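Onel Work Cell Practice Kit
Rules, floor cards and checklists for two-arm benches
Made by Griffiths of Prullville

Overview | What's in the kit | Sizes | Practice notes | Ordering

If you run two small robot arms side by side in one enclosure, you have probably already written some rules of your own. They may be on a whiteboard, or on a sheet of paper taped to the door, or (as they were here for a good long while) mostly in the head of whoever set the thing up. The Onel kit grew out of our own taped-up sheet. It's a printed set of good practice cards, a logbook and a roll of floor markers, and it is meant to sit next to the bench where people will pick it up and get fingerprints on it.

Please don't think of it as a replacement for your risk assessment, or for the safety standards that apply where you are, or for the manual that came with your arms. Those come first, always, and if one of our cards says something different from your manual, follow the manual and write to us so we can have a look at the card.

What's in the kit

Start-of-day card. Base bolts, plate bolts, rail end stops, emergency stop, cable clips, camera brackets. It takes a few minutes with a coffee in the other hand, although strictly speaking the coffee should stay outside the enclosure.

Shared space card. Covers which arm may enter the middle of the floor, how the second arm waits, and where each one parks. We ask you to draw your own keep-out line between the two, and the card has a blank floor plan on the back for it.

Object card. Every item that goes on the floor gets a line: what it is, whether it's open or closed, what's in it, and which arm may pick it up.

Cable card. Sleeves, loops and the drape near the base, with a check at full reach as well as at rest.

Hands-in card. For reaching inside to reset things. Stop both arms, including the one you aren't working with. We print that sentence in larger type than anything else in the kit.

Logbook, 400 pages, numbered, lies flat.

Floor markers, matte, removable, in 5 colors.

Using it at a mixed-object bench

A good many of our customers are doing tidying and sorting work, where the objects are ordinary household things and no two setups are quite alike. That's where the object card earns its keep. Small hard pieces like a poker chip or a little brass knob go on one line each, the same as the big things, and jars get a note on whether the lid has been checked by hand. A bin counts as an object too. It has a liner that can snag on a finger, and it takes up a good piece of the floor that both arms may want to cross.

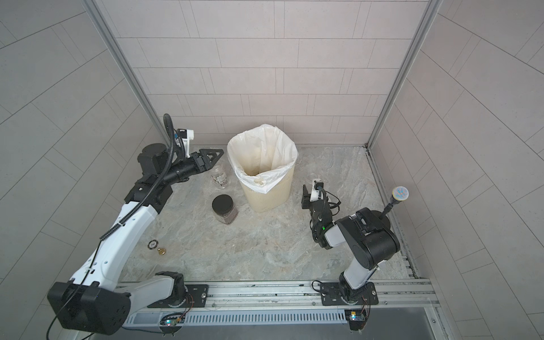 Dzifa Kpodo wrote to us that the parking rule on the shared space card was too strict for a short rail: "If I send the waiting arm all the way home every time, I lose half my afternoon. Let me park it folded, on its own side, and I'll keep to the rule. Make me send it home and I'll start skipping it." We thought that was fair, and a rule people skip is worse than a looser one they keep. From the second printing on, the card allows a folded park on the arm's own side of the line, as long as that position has been tested against the other arm's full reach and signed for in the logbook.

Practice notes

These are the questions that come up most in our mail, and we've tried to answer them the way we'd answer over the phone.

Can one person run both arms? Yes, if one person can reach the stop from where they sit. Please measure this with the chair in its real place.

Do the wrist cameras need their own check? We think so. A bracket that has worked its way a little out of line can spoil a whole day of recordings, and it also changes the outline of the wrist, so a clearance you measured last month may no longer be right. The start-of-day card has a line for each one.

What about powders, grounds and liquids? Keep them in closed containers until the task calls for them to be open, and clean the floor before the next run — tile joints hold more than you'd expect. Benito Villalobos keeps a soft brush hanging outside his enclosure and has added "brush" to his card in pen, and we liked it so much that there is now a blank line for things like that on every card.

Who signs the log? Whoever started the arms. If the operator changes halfway through, both names go in, with the time.

What about exposed boards and wiring? Include them in the morning look-over, with the power off if you need to touch anything. Loose tools and drinks stay well away from them.

Sizes and part numbers

Bench set, item 443. One set of cards, one logbook, one roll of markers in each color.

Classroom set, item 900. Cards in multiples for shared benches, with a wall chart. The wall chart is the work of Adjoa Bonsu and is much nicer to look at than our old one.

The cards fit the Brutudis clip rail as well as ordinary binder rings.

Ordering

Orders go out from Prullville, usually within the week. If you bought a first-printing set and would like the newer shared space card, send us your order number and we'll mail you one free of charge. Ask for Amparo Villca, and do mention how long your rail is.

Page last updated 29 October 2018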